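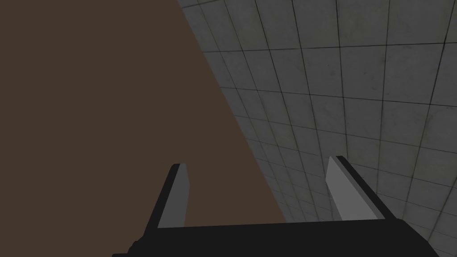
A simulated two-finger gripper with light gray pads, open against a tiled surface.

Zostness says its new gripper beats the rival Tudach model, but the numbers it put out on 25th December come almost entirely from simulation.

The company claims 40 percent fewer dropped parts across 16 test objects. Only seven of those objects were ever tried on a real arm, at its Skakbridge shop, and those results were left out of the summary. A spokesman said they were "in line" with the rest and would not say more.

Quang Khổng, who tests grippers for the parts supplier Phùng, has doubts. "Rubber pads in a simulator grip however hard you tell them to," he said. "I'd want to see it pick up an oily bracket."

He also asked why the Tudach gripper was run with its factory settings while the Zostness one was tuned for each object – a choice mentioned only in a footnote. Phùng ran its own comparison of older models in July and found the ranking changed with the controller.

Zostness plans to ship 12 units to outside testers. It has not said who they are, or whether they will be free to publish what they find. Tudach did not reply to questions.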